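How to check your solar export before you call anyone

Quick one, as I get asked this every September when the numbers drop off. Takes 12 minutes, no tools.

First, read the meter, not the app. Write down the export figure around noon. Turn off the dryer, oven, car charger. Leave the fridge.

Wait. Read it again. Now open the Solside app and compare the two. Small gap is fine.

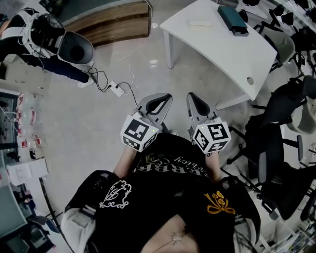
Mine showed 828 watts on the app and 800 on the meter, is that a fault? No reply from Darton yet.

Not a fault. App reads at the inverter, meter reads at the street, and the house takes a bit in between. Worry if it's a few hundred off with everyting switched off.

Next, the battery. If it's still charging you wont see much export at all. Let it fill, then start over.

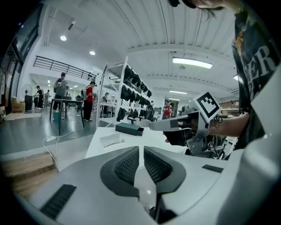

Still low? Check the export limit in settings, under Grid. Installers set it and forget it. Dont change it yourself, just take a screenshot and send it in with both readings and the time of day.

Older Nendau units hide the limit on page 26 of the menu. Keep pressing down.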